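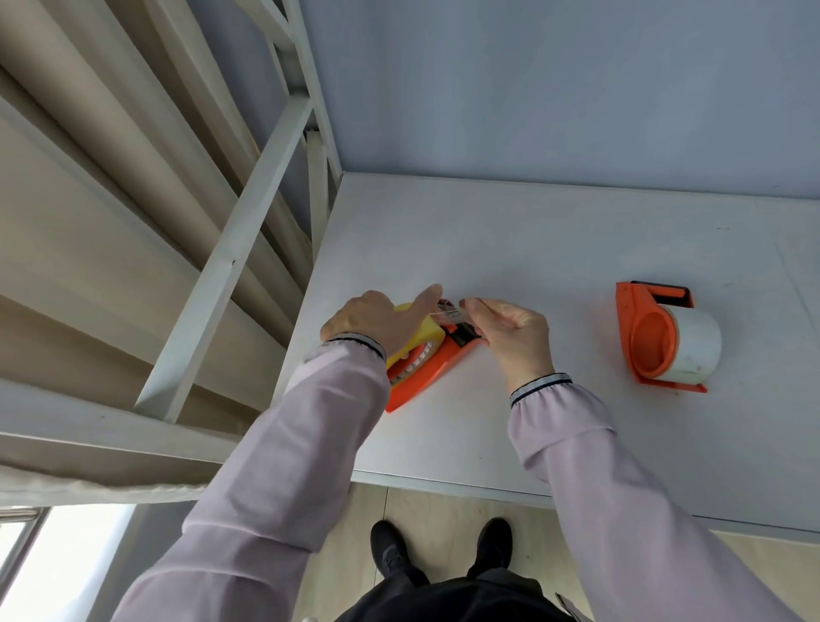 Home | Talks | Downloads | Contact
Last updated Mon 9 October

Packing bench talk, Brisstead. Speaker notes

Slide 1. Hello, thanks, phones off. Say who it's for: anyone who tapes boxes at a desk and swears at it.

Slide 2. Where the time goes. We timed 72 parcels at Skidstead in September. 12 of them got re-taped. Tape folded on itself, tape stuck to glove, end of roll lost. Pause here, people always have a story.

Slide 3. Holding the thing. One hand on the dispenser, press down, other hand pulls. Don't lift it off the desk to pull!! Pull a short bit first, check it's coming off straight, then the length you want. Demo. Pass both dispensers round, get them back before the break.

Slide 4. Cutting. Down and across the teeth, one go. Sawing at it = ragged end = lifts in the van. Fingers clear of the cutter. Ask who's been cut (hands go up every time).

Slide 5. Two dispensers, two tapes. Clear for the flaps, white for anything you need to write on. Keep them on the same side of the desk every day. Grirkance swap sides at shift change and it drives evryone nuts, tell that one quick.

Slide 6. Loading a roll. Sticky side faces the teeth once it's over the front. Check wiht your thumb. If the roll wobbles it's not seated on the hub, take it off and start again.

Slide 7. Lost ends. Fingernail, slow turn, good light. Fold a little tab over when you stop for lunch. Skip this if running late.

Slide 8. Sleeves. Push them up or get tight cuffs. Honorato order, 55 boxes, half of them had fluff under the tape.

Close. Handout by the door. Questions, then try it at the tables.

223 views | 12 shares | 0 comments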